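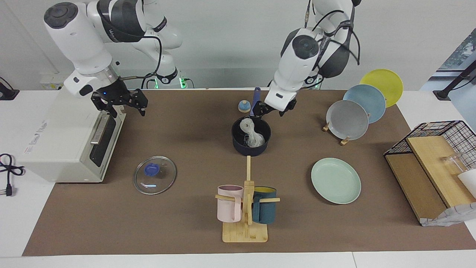 Navy saucepan with a glass lid, toaster oven to the left.

I put off buying a new small saucepan for far too long. My old one had a handle that wobbled every time I drained anything, and I kept telling myself it had another winter in it (it did not!). So in April I finally gave in and ordered the Brirna saucepan in navy, and it has been on the stove nearly every day since then.

First, the color. I was worried it would look almost black in my kitchen, but it's a lovely deep navy, and the blue knob on the lid makes the whole thing feel cheerful. The body is nicely rounded, so a spoon gets all the way around without anything hiding in a corner, and that matters a lot if you make as much oatmeal as I do.

Mostly, though, I bought it for noodles. I love those pale, see-through ones, and a bundle of them fits this pan just about right for two people, even if a few strands always want to hang over the rim until they soften up. I nudge them down with a fork and put the lid on. Being able to peek through the glass is a real treat after years of lifting a metal lid every half minute and losing all the steam.

The handle is long, longer than I'm used to, and it took me a week or so to stop bumping it with my elbow. I turn it toward the back now and we get along fine. It does make the pan a bit awkward in my cupboard, and if you have a tiny sink you'll want to think about that before you order.

My other small complaint is the lid. It has a silver rim and sits flat on the counter with the knob up, but it leaves a ring of water wherever you set it down, so I keep a big brown mat under everything, toaster oven included, and wipe it at the end of the day. I did look at the Clarkero pan as well, which was a little cheaper, but I would have had to buy a lid separately and that settled it.

I've had it for 2 months and I'd happily buy it again. If they ever make a larger one in the same blue, I'll be first in line!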